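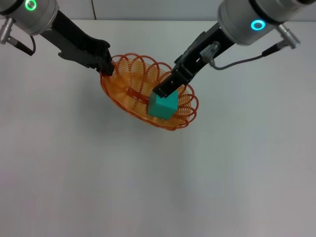

Grukance want to know whether the wire baskets could go a size smaller, and my first answer by return email was no, not until I've had a proper go with the blocks. So that was the afternoon.

April, bench notes, started a bit after two.

For anyone picking this up cold (hello, future me), the job is the desk-tidy set for Plomell. Coiled wire baskets in a few colours, one block each, the block being the paperweight part that stops the whole business sliding around when you fish for a pen. The orange basket and the teal block are my favourite pairing by a mile. I know colour isn't my department, but put those two on a white table and you can't look at anything else!

First thing I fussed over was how the block sits. It doesn't want to lie flat. The coils at the bottom give it little ridges to catch on, so it leans, with its lower edges tucked down among the loops, and it leans a different way nearly every time I drop it in. I've decided I like that. Kodent's drawing has it dead square in the middle, parallel to everything, and I think whoever drew it has never held one of these baskets. The thing is an oval made of circles - there's nothing in there for a square edge to line up with.

Second thing, the smaller size. I mocked one up by pinching the long side of a spare basket in with two cable ties, which is crude but gets you close. The block still went in. Getting it out again was the nuisance. You need room for a finger and a thumb on opposite faces, and with the sides pulled in I kept hooking a fingernail under a loop. Did it 12 times and swore at most of them. With the regular size I put the block over to one end and there's a good open stretch at the other end for my hand to come in. So I'm sticking with no, and I'll write that up more politely for Grukance tomorrow.

Wobble test next. Basket on the bench, block in one end, nudge the other end with a ruler. Regular size slid a little and stayed put. Then I tried it on the offcut of carpet tile and it didn't budge, so no news there. I'd like to try it on glass but somebody has taken the glass sheet from behind the door. If it was you, could it please come back, I'm not cross.

Wire ends: still not happy. On two of the spares the cut end sits proud of the coil and catches on a sleeve. Wants another turn inward before it's trimmed. I've put a bit of masking tape on both and left them on the shelf under the window so they don't get mixed in with the good ones.

Finish on the blocks is lovely, that soft matte look, though it does show a greasy thumb. Wiped one with a damp cloth and it came up fine. Asked Bakilana for a price on 60 more in the teal, same finish, and said we could wait if it helps the number.

To do
- longer fillet on the block edges? try sanding one by hand first
- redo the wobble test on glass
- ask Plomell if they care which way the block leans, and hope they don't
- more masking tape, the wide one

Packed up just before five. Baskets don't nest properly with the blocks in, so the blocks have gone back in the blue drawer.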